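Lemon in the kettle, hard water – how much?

zondley59
Our water is 667 microsiemens. Does lemon shift scale, or is citric acid better?

Junano
Citric acid. One spoonful, boil, leave 20 minutes, rinse.

Cabrera_T
Disagree. Juice of one lemon clears mine every Friday. Powder leaves a taste.

Junano
Only if you don't rinse. Juice is mostly water – the dose varies from fruit to fruit.

Cabrera_T
One of this size does a small kettle.
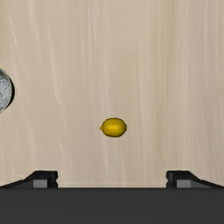 Reply 6 – stosside
Test both on the same scale, then post times.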